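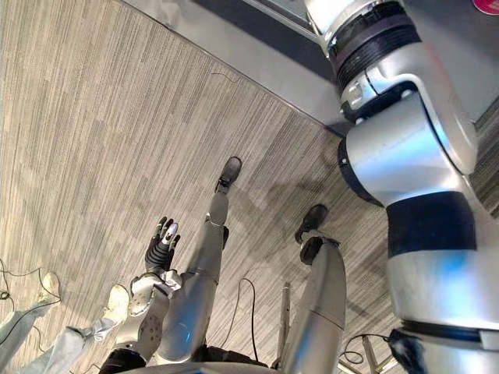
Siltby is a small map. If you have played any Ceklow in the past year you have probably run through it dozens of times, from the ferry landing up past the net sheds to the mill, and you may have cursed the mill stairs as often as I have. Delia Sima built it in her evenings, over one winter and a good part of the spring, and it was her first map to go into the regular rotation. She talks about it the way some people talk about a garden, with a lot of pointing at things that are not in the room. When I asked her how a player is supposed to understand a place they have never seen while somebody is shooting at them, she started with joints. "Look at a silver arm with black bands where the sections meet," she said. "You know where it divides before you know anything else about it. I want a building to do that. I want you to see the seam from across the yard and think, okay, that's where one part stops and the next one starts." In Siltby the seams are dark timber posts against pale plaster, and once she had told me so I couldn't stop seeing them.

She did not set out to make a map at all. She had been playing Ceklow with the same group since college, mostly as a support, mostly badly (her word, and I have watched her play, so I'll leave it alone), and one evening she opened Flina, the level editor that comes with the game, to find out why a certain wall in the harbor map always seemed to eat her grenades. "It was a lip," she said. "A tiny lip along the top of the wall that you couldn't see from below. I moved it down, threw a grenade over, and I was so happy that I stayed up until two in the morning moving other things."

The first version of Siltby came out of that, more or less. It had a river, a bridge, a mill with one door, and a very large hill that she describes now with her hand over her eyes. The attacking team had to walk up the hill. The defending team stood on it. "I thought it looked dramatic," she said. "It did look dramatic! It looked like a painting. And then we played it, and the attackers got up there once the whole night, and that was only since two of the defenders had gone to get something to eat."

Nevzat Oral was one of the attackers. He has been making maps a good deal longer than Delia has, and he joined us partway through the call, a little out of breath from the stairs to his apartment. I asked him what he remembered about that night. "The hill," he said, and both of them laughed for a while.

What he did next was send her notes. Delia still has them, and she read me a few, with his permission and some groaning from his end of the line. Most were short. Door too narrow. Can't tell which team this room belongs to. Why is there a cow? (The cow is still there, behind the second shed, and it has since acquired a hat.) The longest note was about the river, which in the early version was just something you fell into. Nevzat wanted it to be a route. He suggested draining it down to the knee on one side, so that anyone who was willing to be slow and noisy could walk under the bridge and come up behind the mill.

"I argued with him for a month," Delia said. "I had made this lovely water. I did not want boots in it."

"You had made very lovely water," Nevzat said. 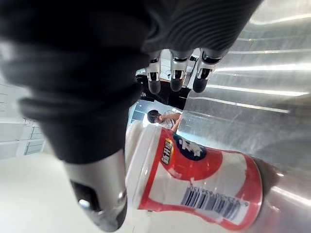 She gave in around November, and the wading route turned out to be the thing people liked best. It changed the bridge too. Up to then, whoever held the bridge held everything, and a round could be over in the time it takes to butter toast. With the river open, the defenders had to keep glancing down over the rail, and every glance was a chance for somebody on the far bank. Delia shortened the bridge twice and finally put a broken cart in the middle of it, tall enough to crouch behind and too low to stand behind, and after that she left the whole middle of the map alone. The hill went down by 200 units in the same week, and she says she hardly missed it.

I wanted to know about the mill stairs. I had been saving this one. Anyone who has defended the upper floor knows that the stairs come up behind you and to the left, and that you hear a person on them a moment too late to do much about it. Was that on purpose?

"Yes," said Delia, very cheerfully. "The upper floor is the best spot on the map. You can see the landing, you can see both sheds, you can see the bridge. If you get to have all that, I think you should be a bit nervous." She did make the steps louder at one point, after complaints, and then she made them quieter again after different complaints. The sound you hear now is a board from her parents' porch, which she recorded on her phone by stepping on it 70 times in three different pairs of shoes.

The testing went on all winter. Dönmez, the studio behind the game, runs an open server for unfinished maps, and Siltby sat on it for five months, changing a little every week or two. On a good night there were up to 800 players going through the server, and a fair number of them had something to say. Delia read all of it. I asked how she stood it, and she thought for a bit before answering.

"You learn to listen to where it hurts and ignore the medicine," she said. "Somebody says, put a machine gun on the shed roof. Well, no, I won't be doing that. But why are they mad at the shed? So I go and stand by the shed for an hour and watch people, and sooner or later I see it. That time it was a lamp. They kept running toward the lamp and there wasn't a door there."

She moved the lamp to the door. Nobody mentioned the shed again.

Nevzat had to leave us about then, as he had a map of his own on the server that evening, some kind of railway tunnel that he would not describe any further. Delia stayed on and told me about the next thing she wants to build, a place with no water in it whatsoever, high up and dry, with a monastery and a cable car. She is not sure about the cable car. It moves well enough in Flina, but in a full match people slide off the back, and she has tried rails, ropes and a little bench without curing it. She has sent it to Nevzat, and so far he has written back with one line, asking how steep the hill is.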